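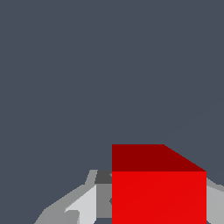

Wrist camera policy gets 958 out of 1000 in sim, then falls apart when I change the cube color. Is my result worth anything?

Asked in: Robot Learning > Simulation
Tags: imitation-learning, wrist-camera, generalization, evaluation

I'm a second year master's student and I have reached the point where my numbers look good, so obviously something is wrong.

Setup: simulated arm, parallel gripper, one red cube, one camera on the wrist. The task is reach, grasp, lift. I trained a behavior cloning policy on 200 scripted demonstrations. Input is the wrist image plus joint positions, output is end effector deltas and a gripper command. I named the project Vatau because the config file demanded a name and I was eating lunch at the time.

In evaluation it succeeds on 958 out of 1000 episodes. I was very pleased with this for most of an afternoon. Then I made the cube green, changing nothing else, and success dropped to 19 percent. The arm goes down to the general neighborhood of the cube, hovers there like a man who has walked into the kitchen and forgotten why, and closes the gripper on whatever is underneath it. Usually that is air.

Things I have checked:

- the green cube has the same size, mass and friction
- the starting positions come from the same distribution
- the image normalization is the same
- the policy does use the image (if I feed it a black image, success goes to zero)

My advisor wants a write-up for the group and says I should "just report the main number and mention the limitation." A labmate says the main number is meaningless and I have built a very expensive red detector. They both sounded confident and they sit next to each other, which has made the office interesting.

So, two questions. Is 958 out of 1000 a real result? And is there some test I can run that would tell me what the policy learned, short of reading tea leaves in the conv filters?

For what it's worth the renderer is as basic as it gets. Flat shading, no textures, plain slate background. By the time the cube is between the fingers, its front face is one big patch of nearly solid red.

3 answers

Answer 1 (accepted)

It's a real result. It's a result about red cubes in front of a slate background, and you should say so in the same sentence as the number.

Your labmate is mostly right but I'd quibble with "meaningless." A policy that detects red and servos toward it is a visual servoing policy. People got degrees for those. The trouble only starts when the write-up says "grasps cubes," because the reader will picture a cube and your network may be picturing a color.

Think about what the training data offered it. Everything in your image is some variety of gray except the one thing that matters. The red pixels tell the network where the target is, and the size of the red patch tells it how far away the target is. Why would it bother learning edges? I wouldn't.

As for finding out what it learned, here is what I'd run, cheapest first.

1. Grayscale. Convert the images to grayscale, retrain, and evaluate on both cubes. If success on red stays high, the shape information was available all along and the network simply had no reason to use it. If it collapses, your images may not carry enough shape at that resolution. Match the brightness of the green cube to the red one or you'll fool yourself a second time.

2. Red thing that isn't a cube. Swap in a red sphere or a long red bar. If the policy dives at it with the same enthusiasm, you have your answer. With the bar, look at the approach angle. A policy that reads shape ought to behave differently when the long side is across the fingers, though since it never saw a bar, "differently" could mean badly.

3. Cube plus red distractor. Put a flat red square on the floor some distance from the cube. Log which one it goes to. The failure I'd expect is the average of the two, i.e. a confident grasp of the empty spot in between.

4. Two-tone faces. In your renderer the top of the cube probably comes out darker than the front. Flip that. The crease between those two faces is one of the few shape cues a flat-shaded cube gives a close camera, so if flipping it changes nothing, the crease was likely decoration as far as the policy is concerned. Weaker evidence than the others, but it takes a minute.

One more, which you didn't ask about. Split each episode into approach and close-in and report them separately. Near the end the cube is huge in a wrist view and part of it can leave the image altogether. At that point the policy could be running off the joint positions and the gripper's own outline, with the cube contributing very little. Try freezing the image for the last stretch before the fingers close. If success barely moves, your camera was a passenger for the hardest part of the task.

Then fix it by randomizing cube color during demo generation. Your demos are scripted, so this costs you compute and one evening. Hold some colors out entirely and report success on those. I'd take a lower number on held-out colors over the 958 any day, and so should your advisor, although I can't promise that.

- Yasir Gondal

Comment from asker: Ran 2 last night. It went for the sphere immediately. It seemed happier about the sphere. Running grayscale now.

Comment from Yasir Gondal: My condolences and congratulations. Please keep the sphere video for your talk.

Comment from asker: Grayscale retrain is done. It's a bit worse on red and about the same on green as it is on red, once I matched the brightness. So the shape was in there the whole time?

Comment from Yasir Gondal: Something other than color was. It could still be "bright blob on dark background," which is the red detector wearing a different hat. Do the distractor with a gray-matched square before you write the word "shape" anywhere.

Answer 2

Agree with the above, adding one thing about seeds. You have 1000 evaluation episodes, but are they from one training run? If so you know a great deal about one network and very little about your method. Train 7 with different seeds and show all of them, for red and for green. Color shortcuts tend to be stable across seeds on the training color and all over the place off it. We had one at my old job (Trerkden, small outfit, you won't have heard of it) where one seed transferred beautifully to new colors and the rest were hopeless. Guess which one was on the slide.

Also plot it as individual dots. A bar chart with an error bar will hide the hopeless ones very politely.

And check that your scripted demos always approach from the same side. If they do, the black image test tells you less than you think. An all-black input is far from anything in training, so the network can break for reasons unrelated to missing the cube. Shuffling images between episodes is a kinder test.

Answer 3

just use depth camera. color problem solved

Comment from asker: I only have RGB on the wrist of the real arm this is eventually meant for.

Comment from answerer 3: then get depth camera

Comment from Yasir Gondal: Depth would help with color. It brings its own shortcuts, and many depth sensors have a minimum range that a wrist camera will violate just as the fingers arrive.

Comment from answerer 3: works for me in sim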